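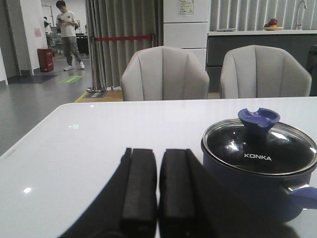

Uma leitora escreveu-me que a tampa de vidro é a melhor coisa que aconteceu à cozinha dela desde a máquina de lavar loiça, que assim vê o arroz sem o destapar e que eu devia experimentar antes de dizer mal.

Publicado a 2 de fevereiro, pela autora do blogue

Experimentei, cara leitora. Tenho tampas de vidro há anos e continuo a destapar o arroz. Ao fim de três minutos de lume o vidro está todo embaciado, e o que se vê lá dentro é vapor e umas gotas a escorrer. Quem me disser que avalia o ponto do arroz através daquilo tem melhores olhos do que eu, ou come-o de qualquer maneira.

A conversa vem do texto de julho, em que me queixei dos tachos da Dolen e recebi mais respostas do que é costume. Metade era de gente zangada. Percebo que uma pessoa que gastou dinheiro num conjunto completo não goste de ouvir que lhe bastavam duas peças, mas mantenho o que escrevi. O conjunto da Dolen traz 19 peças, contando as tampas, as colheres e uma coisa de silicone que ainda não sei para que serve, e eu uso sempre as mesmas.

Entretanto andei a ver caçarolas pequenas, de cabo comprido, para leite, molhos e sopa para uma pessoa. A moda agora é o azul-escuro. Não tenho nada contra o azul, fica bem em cima de uma mesa branca, e desconfio que é exatamente por isso que o fazem. Na loja da Istau tinham tudo em cima de superfícies brilhantes, com luz de ourivesaria, e qualquer panela parece boa assim. Em minha casa vai para cima de um fogão com manchas e depois para um armário onde bate nas outras.

O que me interessa numa tampa é se assenta bem e se a consigo levantar com um pano na mão. O resto é catálogo.

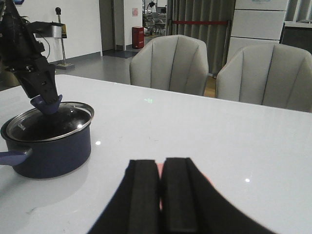

O aro é a minha segunda embirração. Dizem que protege o vidro e evita lascas, e admito que sim, mas é ali, entre o metal e o vidro, que se junta a gordura que nem a escova tira. A minha tampa mais velha tem uma linha castanha a toda a volta que já faz parte da família. Um aro metálico polido como este, a brilhar na tampa da caçarola azul, é muito bonito na mesa, e eu gostava de o ver depois de um inverno de refogados. As letras brancas impressas no vidro também me deixam de pé atrás: na minha, da Rusgate, a marca começou a desaparecer ao fim de poucos meses, e pergunto-me onde foi parar a tinta.

Quanto aos pegadores, já tive um da Bajpai que aquecia tanto como a tampa, o que é obra para uma peça cuja única função é não queimar quem lhe toca. Desapertava-se, além disso. Andei semanas com a chave de parafusos na gaveta dos talheres, a apertar aquilo antes de cada sopa. Acabei por lhe pôr uma rolha de cortiça espetada no parafuso, e foi o melhor arranjo que fiz nesta cozinha.

Vou comprar uma caçarola nova? Provavelmente. A minha custou 34 euros e o fundo já abana no bico pequeno. Mas quero pegar-lhe cheia de água antes de decidir, e até agora em nenhuma loja me deixaram. Se souberem de alguma que deixe, digam nos comentários.

Pesquisar neste blogue
Escreva e prima Enter

Textos recentes
Dezanove peças e uma coisa de silicone
As facas que se afiam sozinhas
Contra a gaveta dos plásticos
Sopa para uma pessoa, sem sobras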